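Stop buying arms. Buy fingers

February 2023

Every vendor call I sit through starts with the arm. Reach, payload, repeatability to some decimal I will never use. Then, last slide, oh and it comes with a gripper. One slide! For the only part that touches anything.

My view after a long stretch of trying these things side by side: the gripper decides what the cell can do, the wrist camera decides how often, and the arm is furniture. Pricey furniture. But swap a Plirley arm for a Siregar arm with the same fingers on the end and my results hardly budge. Swap the fingers and I'm starting over.

Kitchen stuff shows it fast. Round jars, smooth lids, a mug, plates. Things a toddler manages. We ran the Amlow parallel fingers and the Firovari ones on the same chores, two arms facing each other, a camera on each wrist plus one looking at the whole cell. Spec sheets said they were twins. They are not twins.

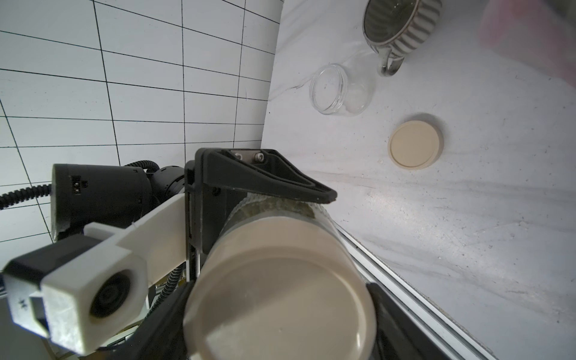
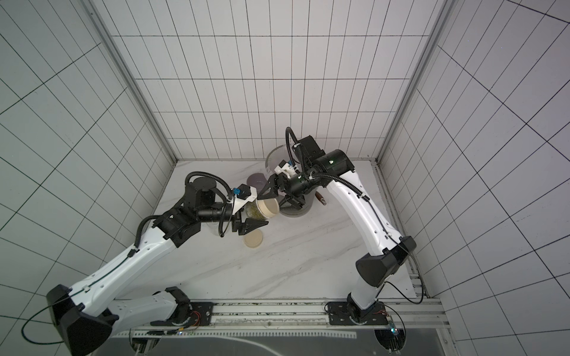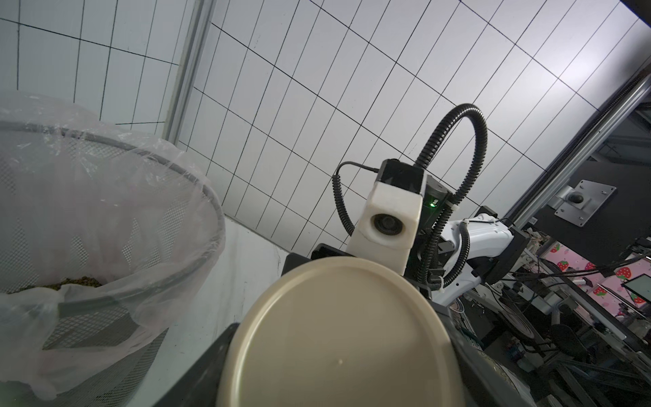
Same tiled cell in all three: a container held lengthwise in the black fingers, both arms meeting over the floor with the green-filled container between them, and a beige plate in the gripper with the other arm behind it.

Look at the first one. A hard finger on a cylinder gives you a thin line of contact and that's your whole budget. Fine for lifting. Not fine when the thing is on its side and you need to roll it a few degrees without it walking out of your grip. The Amlow tips want a flat face. The Firovari tips have some give and I got 24 clean regrasps out of 32 with them, which I'd call good and their sales guy would probaly call a bad day.

Plates are the opposite problem. Plenty of rim to grab, but then the wrist camera is looking at plate. That view is gone. You either hang the camera further out, and now it hits things, or you lean on the other arm's camera and hope the controller keeps both feeds lined up. Mine drifted. I lost most of April to that, last year, and no datasheet mentions it.

Two arms is where the arm-first people really lose me. Extra reach doesn't help when the grippers are nearly nose to nose. What helps is a short hand. Slim housing, cables that loop up and away, a camera bracket that isn't wider than the wrist. Millimeters. I'd trade half the payload for them tommorow.

Fair point from the other side: a sloppy arm ruins a good hand. Sure. If the joints sag you'll never pour anything. But the floor for arms has come up a lot, cheap ones included, and the floor for fingers hasn't. A set of tips I'd trust costs me over $2,000 and still ships with screws I replace.

So, for anyone pricing a cell now. Pick the objects first, the real ones, out of a real cupboard. Pick fingers for those. Then figure out where the camera goes while the hand is full. Arm last, whatever fits the rail and the money that's left.

And ask for the gripper slide first. Watch how long it takes them to find it.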